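Subject: Re: [woodtoys] Varnish on small cubes

On some 9 November evenings Kastriot Dimitriou wrote to me about paint, and I kept his advice:

> Use small wooden cubes, and try the colours together
> before you order the whole lot. Does the Grudent
> table top scratch? Mine did.

Dear Kastriot, dear all,

I have put the yellow, the blue and the orange cubes on the table, two of each.
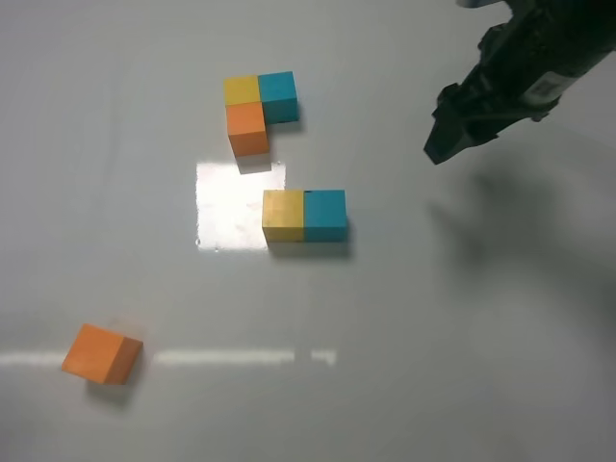 For the full set I need 166 pieces, and Yordanov wants 925 for them with delivery. Is it a fair price? The orange I like very much, but I am not sure yet about the yellow.

About your question: I do not know if it is a scratch or only light. The top is very glossy and it is difficult to judge.
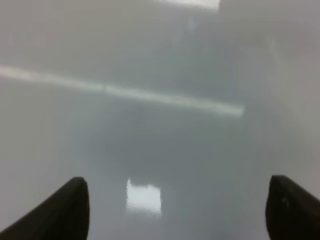

Long pale stripe on the grey surface, with a small break in it.

Has anybody tried the Kevoritz wax on such a top?

With kind regards from Drakum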